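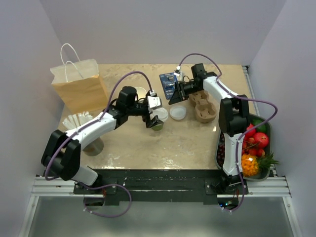
How to pack a paper bag

When you buy food to take home, it often goes into a brown paper bag. Packing it well is a small skill, and children can learn it too.

First, open the bag wide and stand it on the table. Put heavy and flat things at the bottom. Soft fruit goes in later, so that nothing presses on it.

A paper cup needs more care. Its lid is pushed over the rim and holds on by itself — but not very strongly. 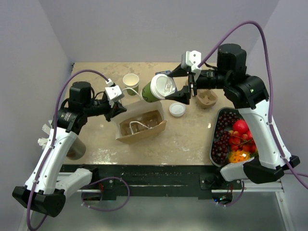

If a cup is full, keep it upright and put it in last, with something firm on each side. An empty cup can lie down.

Paper becomes weak when it is wet. Nadja Lehner, who wrote to us from Flatovberg, always holds her bag with 2 hands: one at the top and one under the bottom.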